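Two arms, one table, LEGO bricks: gripper pad question
Forum: Home and Shared Shop Builds

wilf_maglaya
Hi all, Wilfredo Maglaya here, posting from the Flemcombe shared shop. I've been building a two-arm setup on one table since last October and the goal is dumb and simple: pick up a brick with one arm, hand it to the other, stick it on another brick. I've got the picking part down okay. Pressing bricks together is where I'm losing my mind. The studs line up maybe half the time, and when they don't, the bottom brick scoots across the tabletop. I'm running the Brodley controller at 20 Hz and the arms are on separate supplies. Anybody gotten this to work without a fixture?

stubbornservo
What are you using for finger pads? If they're bare printed plastic I'd start there. Mine slid all over the place until I went to something with texture.

wilf_maglaya
Textured already, both arms! Black fingers with a dotted pattern on the inside face. They grip fine, so I don't think that's my problem. The wrist view from my run on Tuesday night has the other arm up at a light blue brick, with a red and light blue pair and a little green one on the table.

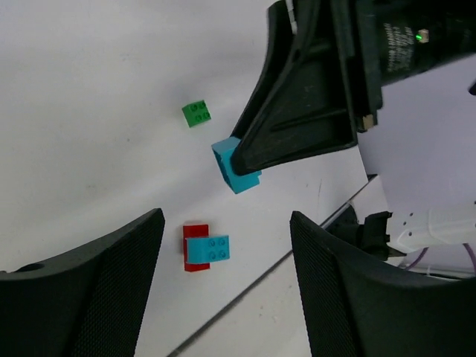 kettle_and_wire
Do both arms need to be calibrated to the same origin, or can each one keep its own?

wilf_maglaya
Each one can keep its own, as long as you measure the offset between the two bases and feed that into whichever arm is doing the placing. I touch both fingertips to the same pencil mark at 4 spots and average it.

rivets_r_us
Going to disagree with the whole approach. Four points is not enough and averaging hides your worst corner. I did 217 touches over a weekend on my Rivera frame and found out one base was leaning. Shimmed it, and the stud misses pretty much went away. Check your bases before you touch any code.

stubbornservo
217 touches, good grief. I still say hold the bottom brick with the second arm and quit trusting table friction. You have two arms, use them!

rivets_r_us
Sure, but if the bases are off, now you've got two arms fighting each other through a piece of plastic. I stripped a Dristix gear doing exactly that.

wilf_maglaya
Ouch. Okay, I'll put a level on both bases first and then try the hold-with-one, press-with-the-other thing at low torque. Does 5 mm above the studs sound right for the slow part of the approach?

kettle_and_wire
I'd go higher on the first few tries. You can always shave it down later.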